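Cohesion funds after 2020: what should the allocation formula measure?
Forum: EU institutions and budget

Rasero
Saturday, September 14, 2019
The current proposal still leans on regional GDP per head, with smaller weights for youth unemployment, education, climate and migration. My objection is that GDP per head says little about household income in regions where profits leave. Two regions can sit at 81 percent of the average and have very different disposable incomes. Has anyone seen a serious case for switching the base indicator?

Kastov
Disposable income has been suggested many times. The problem is comparability. Regional household accounts arrive later than GDP and get revised more. You would be allocating seven years of money on a series that moves after the fact.

Rasero
GDP gets revised too. We accept that and build in a midterm adjustment.

Grakik
The adjustment is capped, so it doesn't fix a bad base. I'd also separate two questions: which regions qualify, and how much each gets. Most of the complaints I read are about the first, and most of the money is decided by the second.

Gebremedhin Gebru
Agree with Grakik on separating them. I work on the municipal side, and the formula matters less to us than the minimum project size. We had a batch of small repairs to public housing, 700 units, bathrooms mostly. Each one was too small to file alone, and bundling them meant one procurement with 400 pages of annexes. Small fittings got the same paperwork as boilers.

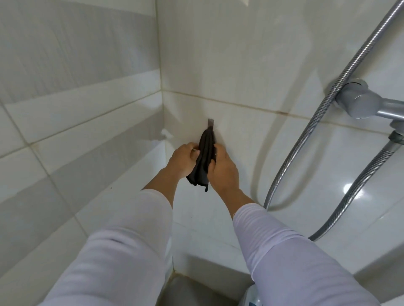

Wall hook in a tiled bathroom, with a black cloth on it.

Kastov
That is a national rule in most cases. The regulation lets managing authorities use simplified cost options. If yours doesn't, complain to the ministry.

Gebremedhin Gebru
We did, in December. The answer was that unit costs need an approved methodology, and the methodology needs historical data we were never asked to keep.

Vũ
Kastov is right on the text and wrong on the practice. Authorities avoid simplified costs out of fear of audit corrections. A flat rate with an error in it is applied to every claim, so one mistake becomes a systemic finding. Real costs are slower but the risk is spread out.

Kastov
Then the fix is in audit, and the formula is a side issue. Rasero's question was about the formula.

Rasero
It was, but I'll take the detour. Back to eligibility: would anyone defend the hard threshold? A region just over the line drops to a lower co-financing rate at once.

Grakik
The transition category exists for that. You could use a sliding rate, but then every revision changes every rate, and finance ministries will not sign up for it.

Vũ
Slide it in bands and fix the bands at the start of the period. I ran it for roughly 200 regions and the budget effect was small. I can post the spreadsheet if there is interest.

Rasero
Please do. Include the band widths.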